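Bin picking gone wrong - the August gallery

Hello again! A few of you asked what happened to the bin-picking updates over the summer, and the short version is that we broke something, fixed it, and then spent a good while finding out we'd fixed the wrong thing. I've put the whole story on this page along with the picture, so get a cup of tea first, it goes on a bit.

Some background if you're new. The Furkar project is our long-running attempt to get an arm with a fingered hand to pick odd household bits out of a bin, one after another, with no person stepping in. The picking software is called Lumura and I wrote a fair chunk of it, so a lot of what follows is my own fault. Anselmo Ayala looks after the hardware side and is a much calmer person than I am.

The fault

We were on a long run, aiming for 2,000 picks. At pick 435 the hand went down for an object lying near the side wall, closed, and didn't come back up. The arm sat there pushing downwards. The force limit should have stopped it straight away and it didn't, so Anselmo hit the emergency stop (he was at the desk with a sandwich, and I have never seen a sandwich put down so fast). Nobody was near the arm and nobody was hurt, but the finger joint was bent and the bin had shifted towards the edge of the table.

I was sure it was the calibration. I'd changed the height offset that same morning, and it seemed obvious that I'd told the arm the floor of the bin was lower than it is. So I put the old number back, Anselmo fitted a spare joint, and we did 50 picks without a hitch. Lovely! Problem solved, I thought, and I wrote it up in the log as solved.

Then it happened again, at half past four in the afternoon, same side of the bin, same silent push. This time I had the force readings saved and could look at them properly. They were flat. The arm was pressing hard and the sensor was reporting next to nothing, and Lumura believed it, because I'd never taught it not to.

What it was

The sensor cable. Anselmo took the connector apart and found one wire holding on by a couple of strands. It only lost contact when the wrist turned a certain way, and the wrist only turned that way for things lying close to the side wall. Everywhere else in the bin the readings were perfect - so all my nice clean tests in the middle had proved nothing at all. The worst bit is that when the signal dropped out, the sensor box kept handing over its last good value, and the last good value was always from just before contact. A lovely gentle number. I felt a bit sick when I saw it.

What we changed

Anselmo made up a new cable with more slack at the wrist and a proper clip, so the connector no longer takes the strain. On my side, Lumura now stops the arm if the force reading stays exactly the same for too long, and there's a second check on the motor current that doesn't care what the sensor thinks. I also slowed the last part of the approach right down. It's dull to watch now, but I can live with dull.

The bin gets clamped to the table for every run as well. We used to do it when we remembered. And we've gone back to picking in the awkward places first, 100 tries along the side wall before anything else gets tested.

The picture 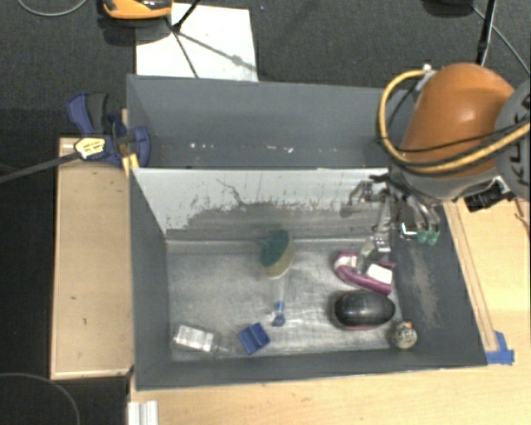
Hand down on the right-hand side of the bin, one long silver finger at the magenta piece. Blue clamp on the far left corner.

Still to do

The height offset is back to my new value, which was right all along (I'm slightly smug about that and not much else). The Bellini hand controller wants a firmware update that I keep putting off. Cident, who supplied the sensor box, have been very decent about it and are looking at whether it can send an error when the signal goes, in place of the old value. If you run one of their boxes on a moving wrist, do go and give your cable a wiggle while watching the numbers - ours took a minute to show itself once we knew to try it.

The 2,000 run starts again once the spare joint has been swapped for a new one. I'll add more pictures here as we go.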